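Teaching by Example: Notes for Session 4

Autumn term, practical strand. Last updated 2020-11-26

Right, we've got as far as the bit of the course where you stop reading about other people's data and start making your own! If you missed the last session, the short version is that our two-armed bench doesn't get told how to do a job in lines of code. It gets shown, over and over, by one of you driving the arms, and the learning system tries to work out what you were up to. So the quality of your driving is the quality of the model. I know I keep saying that. I'll be saying it again in the lab.

What counts as an example

One example (I'll say "episode" from now on, as the Juvex recorder does) is a single attempt at the job, start to finish. It has the camera views, the joint positions of both arms and the opening of both grippers, all stamped with the time. It also has a one-line instruction in plain English. Please write that line BEFORE you drive. If you write it afterwards you end up describing what happened, and I've had files come in labelled "move phone a bit to the left", which is no use to anyone.

An episode begins with both arms at rest and ends when you let go of the trigger. Don't start recording halfway through a reach because you've seen a nice grasp coming. The reach is part of the lesson.

The job this term

Phones and cables. I picked it because it sounds easy and really isn't. A phone is flat, stiff and a bit slippery. A cable bends wherever it likes, and it never lies the same way twice. Put the two together and you need both arms, one to hold and one to do the fiddly part, and they have to arrive in the right place at the right moment. Last year's group did sorting blocks on the Prilmont bench and were finished by October, so you've got the harder deal (sorry!).

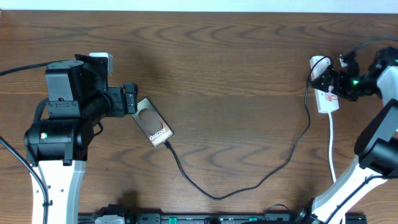
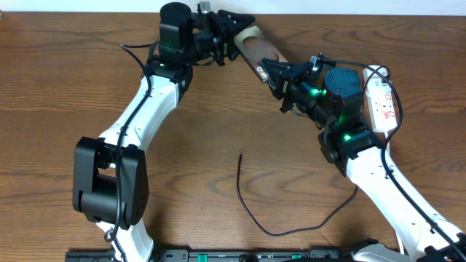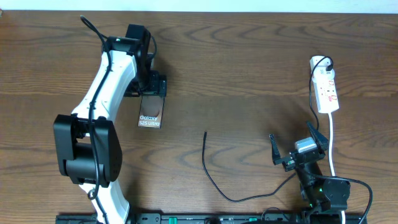
Two-arm work on the wooden bench top, with a black cable on the table each time.

Look at the cable when you're planning your starts. It's the thing most of you will forget to change. You'll happily shift the phone and turn it, and then leave the cable in exactly the same curve for an entire afternoon. The model then learns that curve by heart and goes to pieces when it meets another one. I want a fresh cable shape for every episode, even if all you do is pick it up and drop it.

How many

Each pair records 100 episodes, and with 2 pairs on each bench that makes 200 per bench. I'd sooner have all of them done at a steady pace than a great rush in the final hour, when everyone's thumbs are tired - you can really see tired thumbs in the joint traces, they go all jagged. Swap drivers often. Different people move differently and I'd like that in the set.

Things to vary: where the phone starts, which way round it lies, the shape of the cable, which arm goes first. Things to leave alone: the camera mounts, the arm bases, the lights. If you knock a camera, stop and tell me. Don't nudge it back by eye and carry on, please.

Mistakes

You'll fumble. Everybody does, and a fumble isn't a bad episode. If a gripper misses and you back off, line up again and get it, keep that one, it's lovely. The model will miss too and it has to have seen what a recovery looks like. What I don't want is the long pause while you have a chat with your partner and the arms hang there doing nothing. The system can't tell thinking from waiting, so it'll learn to hang there as well.

Mark each episode with one of these in the Andik sheet:

good - job done, no long pauses
recovered - something slipped or missed, you put it right
failed - job not done, keep the file anyway
scrap - camera knocked, wrong instruction, recorder stopped early

Be generous with "failed" and stingy with "scrap". We may well find a use for the failures when we get to reward labelling.

A few driving tips

Slow down for the last little bit before you touch anything. Open the gripper early, well before you get there. Keep the arm that's holding still while the other one works (it's so tempting to help with both, and then nothing lines up). And watch through the camera view on your screen, not over the top of it at the bench itself. The model only gets the camera, so if you couldn't have done it from the camera, neither can it.

Before next time

Read the Lindsay notes on action chunking, up to the second figure. Bring your sheet, filled in. Replay one of your own episodes at half speed and write me a paragraph on a moment where you changed your mind. Where did you slow down, and could somebody watching have guessed why? We'll go through a few together at the start of the session.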